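# About Hulme Workplace Storage

Hulme Workplace Storage plans, fits and maintains open shelving and desk layouts for shared offices and study rooms. The office and workshop are in Borkcombe. We have nine employees, and at present we look after 337 desks in 77 rooms under service agreements of different lengths.

Most of our work concerns small personal items: drink bottles, mugs, chargers, cables, boxed goods, packets, folders. Paper filing and archive storage are handled by other firms. We don't sell closed cabinets, though we will reuse a client's own if they are sound and the doors clear the chairs.

## What we do

Work on a room normally goes through four stages.

1. **Survey.** Each desk and shelf is recorded as found, during ordinary working hours. Nothing is moved. Overall shelf width, clear height between levels, and the position of any dividers are measured.
2. **Sorting plan.** Items are assigned to one of three zones: desk, near shelf or far shelf. The plan is sent to the client as a single drawing with a short schedule.
3. **Fitting.** Dividers, cable clips and trays are installed. Furniture is moved only if the drawing calls for it.
4. **Review.** A second survey is made after the room has been back in use, and the plan is amended where items have drifted.

Stage four is included in the price of stage two. It can be waived in writing, but we advise against it. Most amendments are small, such as a divider shifted sideways or a cable clip moved to the other rear corner of the desk.

## Zones

**Desk.** Open drinkware, chargers in use, tissues and one or two personal objects. Figurines and similar items are permitted and go toward the rear. We don't charge for planning around them and we don't ask people to take them home.

**Near shelf.** Closed bottles, flasks, boxed goods, small packets. This zone should be reachable by a seated person of average height.

**Far shelf.** Books, folders and anything used less than weekly. Usually this is the level above the near shelf.

A bottle counts as a desk item while it is being drunk from and as a near shelf item at other times. It is the most frequent cause of disagreement between plan and practice, so our drawings reserve a place for it in both zones. The reserved place on the desk is at the center or just to one side, clear of adapters. Mugs are given a separate place to the left or right of it, depending on the occupant's preferred hand.

## The Nudholm room

Nudholm is the reference room for our current drawings. It has a light wood desk and a light-brown wooden shelf unit on a gray-blue tubular frame, with a vertical divider between the compartments. Boxed goods are kept near the divider, which gives them something to lean on. The desk carries the usual mix of drinkware, chargers and cables. We keep the room in daily use.

Desk and shelves in both, with a pineapple-label bottle at the gripper: 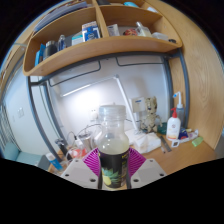
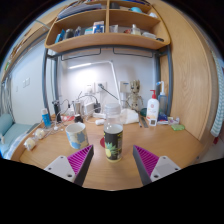
## Standards we work to

Our internal specification is called Kalden. It was first issued in April and replaces an older set of loose sheets. Clients receive the full text with the first drawing. The parts that get the most questions are these:

- **Dividers.** Fixed vertical dividers are preferred to loose bins on open shelves. A compartment without a divider should be no wider than an adult's forearm and hand together.
- **Height order.** Tall items stand at the sides of a compartment or against the divider. Low items go between them. Flat items may stand on edge behind bottles.
- **Round items.** Anything that can roll is kept away from shelf ends.
- **Cables.** One route per desk, along the rear edge. Charger leads are tied at the charger end, with enough slack left to lift the device.
- **Small wrapped items.** Sweets, sachets and the like need a shallow tray. Left loose they travel to the desk edge.
- **Open and closed drinks.** Open mugs are never placed on a shelf above electrical equipment. Screw-cap bottles may be, if the cap is fully on.

Kalden says nothing about color or style. Clients sometimes ask for matching boxes. We can supply them, but they are outside the specification and are quoted separately.

## Records

The item register holds 3287 entries. An entry gives the type of item, its footprint, its height and the zone it was assigned to at the last review. Brand and contents are left out, and no entry is linked to a person. The register is used to size compartments on new work - mostly to check that the clear height will take the tallest bottle we are likely to meet.

Survey notes are kept until the review is signed off and are then reduced to register entries. Drawings are kept for as long as the agreement runs.

## Materials

Shelf boards and dividers are wood, cut and edged in the Borkcombe workshop. Front corners are rounded on all new boards. Frames are bought in as tubular metal and assembled on site. We will fit new boards to an existing frame if the tube is straight and the feet are level, and the survey report will say whether this is the case.

Damaged boards can be returned to the workshop for recutting. Minimum usable length after recutting is the width of one compartment.

## Contact and visits

Requests for a survey should state the number of rooms, the number of desks in each, and whether the shelving is wall-mounted or freestanding. A rough sketch is useful. The Nudholm room can be visited by appointment, and visitors are asked to leave the shelves and the desk as they find them.

Page last revised October 9, 2023.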